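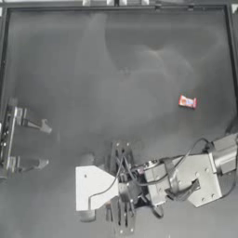
Chapter 9
Small Things in Small Bags

Packing is one of those household jobs that attracts more advice than evidence. Open any guide to tidy lunches or travel snacks and you will be told that everything goes faster once it has been sorted, bagged and labeled. Perhaps it does. The guides seldom say faster than what, or who did the timing.

This chapter takes up the smallest version of the job: a wrapped snack, a plain surface to set it on, and a clear bag with a zipper seal. It looks too simple to need a chapter. Students who try the exercise at the end usually change their minds about that, though a few do not, and they may be right.

Start with the surface. Writers on home organization like a clear one, and the usual claim is that a person packs better when only the item at hand is in view. The Morcombe household survey is often cited in support. It asked 107 people how they packed food for a day out, and most of those who cleared a counter first said they forgot less. Note the word "said." Nobody checked their bags. People who have just gone to the trouble of clearing a counter have every reason to think it helped.

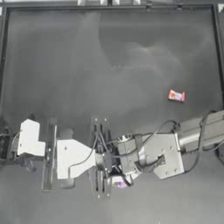 Figure 9.1. A single wrapped bar on a dark tray.

A dark surface is also supposed to help, at least with bright wrappers. Red against gray is easy to find. A brown wrapper on the same gray would be harder, and a clear one harder still, so the advice is really about contrast, and the color of the tray is half the story. Keep this in mind when a catalog tries to sell you a tray.

Then there is the bag. Zipper bags are praised because you can see what is in them. That is true of a bag with one or two things in it. Fill it with several bright wrappers and what you get through the plastic is patches of color, with glare on top. You may know that something green is in there. Whether it is the thing you want is another matter, and most people settle the question by opening the bag, which is what the clear plastic was meant to save them from doing.
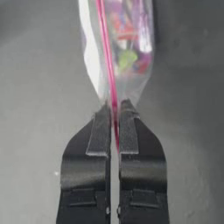
9.1 What Counts as Packed?

Before we compare methods we need to agree on when the job is finished. Is a snack packed when it is in the bag, when the bag is sealed, or when the bag is in whatever you are carrying? Studies differ on this and rarely admit it. The Wiltero trial stopped the clock at the seal. The Mustden trial, run the following July, stopped it at the front door and reported times more than twice as long. The two are still quoted side by side as though they disagreed about bags. 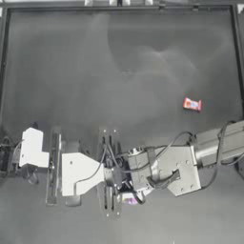 Photo: Na-rae Geum / Rondonuwu

For the rest of this chapter, an item is packed when it is inside a closed bag. An item resting by itself on a tray is unpacked, however neatly it has been placed. This will strike some readers as fussy. It does leave out the walk to the door, and we return to that omission in Section 9.2.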